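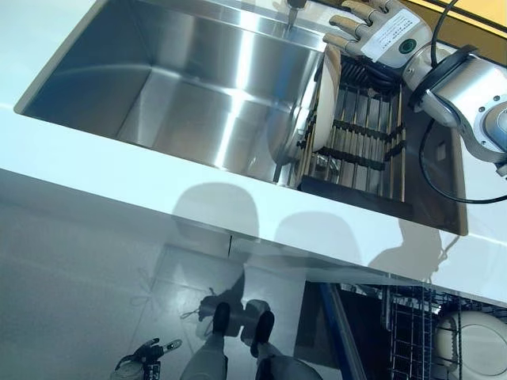 Minutes of the Urerholm House kitchen meeting, February

Held at the long table, 7 p.m. or near enough, once the pasta people had finished. I took notes again, so blame me (Kyung-hwa Ham, second floor) for anything that reads funny. Montserrat Cortés ran the meeting and kept us moving, mostly by tapping her mug with a spoon.

Last month's notes were read out and passed with one fix: the can opener was found, so please stop buying can openers.

1. The sink and the drainer rack

This took up most of the evening! We've had the rack with the wood-toned slats for a month now, and the big question was whether it should live in the sink or out on the counter. Montserrat is firmly for the sink. Drips go straight down the drain and the white counter stays clear for chopping. The other side (me, I admit it) says that with the rack in there you only get part of the basin to wash in, and the lasagna dish is a two-handed job as it is.

We went back and forth for a good while. Somebody wanted a second rack, somebody else wanted it all to go in the dishwasher, and Montserrat asked who exactly we thought would be emptying it. In the end we voted, and the rack stays on the right-hand side of the sink. It can come out for big pots as long as whoever took it out puts it back before bed.

Also agreed:
Plates stand upright in the slats, one to a slot.
Metal bowls and lids lean at the side, please don't stack them on top of the plates.
Knives don't go in the rack at all. Dry them and put them in the drawer.
Anything still in the rack at 9 a.m. gets put away by the first person who wants coffee.

I said that last one is unfair to early risers. It passed anyway.

2. Cleaning the steel

The basin walls get streaky and we all have opinions on vinegar. We're going to try a soft cloth and dish soap after dinner and leave the scratchy green pads for the oven trays. Lift the rack out on cleaning night and do the corners under it too, I beg you.

3. Money

The kitchen jar and the account come to 400 dollars together. Nislow, the hardware place, came in at 19 for a new strainer and a pack of cloths, so we said yes to that. The quote from Flutatov for redoing the whole counter was 1452 and there was a bit of a silence. We're not doing that this year. The counter is fine, it just needs wiping.

4. Shelf labels

Kang brand sticky labels are in the top drawer. Put your name on your rice. Unlabeled food on the bottom shelf is fair game from next month on, and yes, that includes the fancy crackers.

5. Anything else

The window sticks. I'll have a go at it with some candle wax. Montserrat has offered to show people her way of loading the rack so a full dinner's worth of plates fits, so catch her after supper if you want the lesson (I've had it, it's pretty good).

We wrapped up at 8:15. Next meeting is same table, same time, and it's the third floor's turn to bring snacks.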